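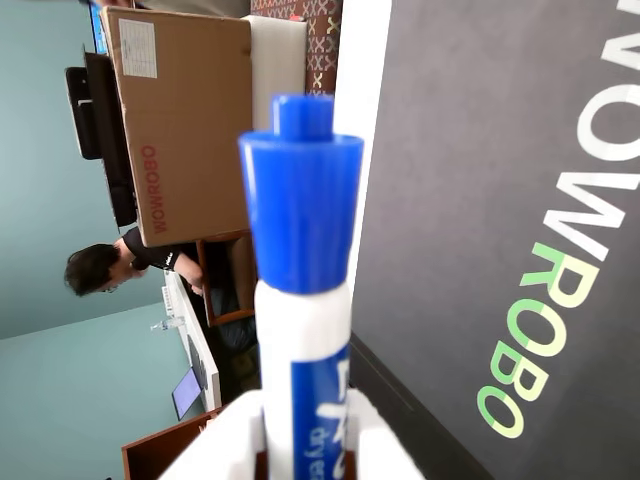

Fig. 3. Dry-erase marker with the cap on.

Home | Boards | Markers | Guides | Contact
Search this guide Go
Print this page E-mail this page

3. Getting the markers ready

Read this section before you write on the Narno board for the first time. It applies to any dry-erase marker with a push-on cap.

1. Put the table mat down on a clean, dry tabletop. Press the corners flat.

2. Check the label on the barrel. It must say "dry erase". Permanent markers will stain the board.

3. Hold the marker level and pull the cap straight off. Do not twist it.

4. Draw a short line on scrap paper. If the line is faint, put the cap back on and lay the marker on its side for 16 hours, then try again.

5. Write a word in one corner of the board, wait a few seconds and wipe it with the Sison cloth. If a mark stays behind, go to section 5 (Cleaning) before you carry on.

Note: A new marker may skip on the first few strokes.

3.1 While you are working

Push the cap on until it clicks each time you put a marker down. A marker can be stood on its flat end on the mat for a short while, with the cap at the top, where it is easy to reach.

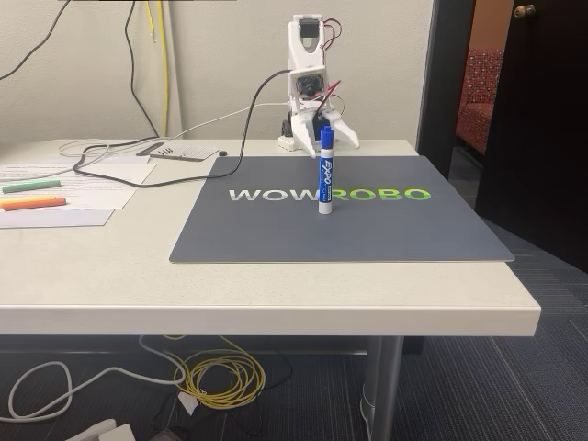

Leave some space on each side so that a sleeve does not knock it over. If it will not stay up, the mat may not be lying flat, so repeat step 1.

Caution: Do not leave a marker uncapped on the mat. Wipe up ink at once with a damp cloth. Ink left overnight may not come out of the printed areas.

3.2 Putting the markers away

1. Check that every cap is fully on.

2. Lay the markers flat in the Monura tray, all facing the same way.

3. Keep the tray away from radiators and direct sun.

Caution: Keep caps away from children under 3.

Next: 4. Fixing the board to a wall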